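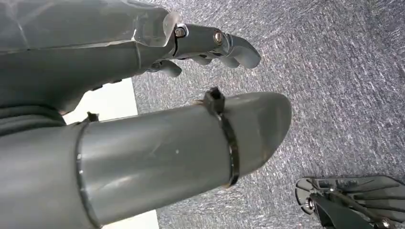 Fingers stopped half closed, arm kept moving – anyone seen this?

kolt_bench2
Kolton three-finger hand on our arm, log stops at cycle 1437. Fingers quit partway through a close, no fault code. Arm just carried on with the next move. Worst part imo, it should of stopped. Power cycle gets me 138 more then same again.

rustbelt_rae
Cable. Always the cable. Check the zip tie on the tube, too tight and it pinches when the wrist rolls.

kolt_bench2
Tie is snug yeah. No cable damage I can find tho.

Astdale_nights
Disagree w/ Rae. A pinched cable throws a comms fault on ours. Silent stall = finger joint bolt backing out and binding. Put a wrench on the hex one first.

rustbelt_rae
Only throws a fault if the watchdog is on. Ships off. Ours was set to 200 ms and it still missed 2 stalls.

Astdale_nights
then your watchdog is wired wrong, sorry

kolt_bench2
Watchdog was off. Ugh. Turning it on, tying hand-OK into the arm stop, cutting the tie and redoing it looser. Bolts after lunch. Nobody reaches in there til its done – will post teh log.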